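Table tidiers wanted, October, Drolholm workshop

Trola is looking for people to clear desks. Your own desk at home doesn't count, and we have no wish to see it.

We write and print small guides to keeping shared workspaces usable, and the next one, on tabletops, is overdue. The last edition, Mulo, ran to 48 pages and told readers to put everything in a drawer. We got 814 letters about this, most of them from people whose tables have no drawers. So we are going back to the table itself, and we need participants to show us where things really go when someone has to decide in a hurry.

What you'd do

You stand at a white table with a few ordinary things on it: a sponge, a box cutter, whatever the last person walked off without. You move them, group them, line them up or banish them to a corner, and then you tell us why. Sessions run 45 minutes and start at 9 a.m. or 2 p.m. There is a break if you want one, and coffee that has been described as hot.

Who we want

Adults who can stand and lean over a table for the length of a session. Tidy people are welcome. Untidy people are more useful - they make up most of our readers. If you have strong views on whether a sponge belongs next to a remote, please save them for the session.

Wear short sleeves or sleeves that roll up. Leave rings and bracelets at home. Box cutters stay closed at all times, including when you are making a point.

What you get

A travel pass for the day, lunch from the Abbasi counter downstairs, and a copy of the finished guide. We're printing 3,000, so yours won't be rare.

To apply, send us a few lines on the worst table you have ever worked at. Spelling is not judged. Length is.

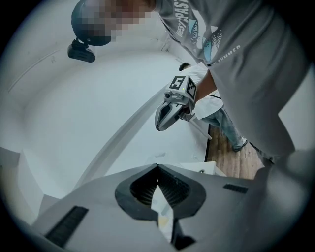
Leaning in, gray T-shirt and all

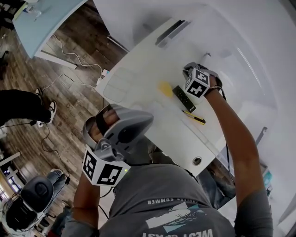 Do I need to have worked in an office or a workshop before?

Any background is fine. Past participants have included a baker, two students and a retired bus driver, and the only thing we ask is that you turn up on time and talk us through your choices.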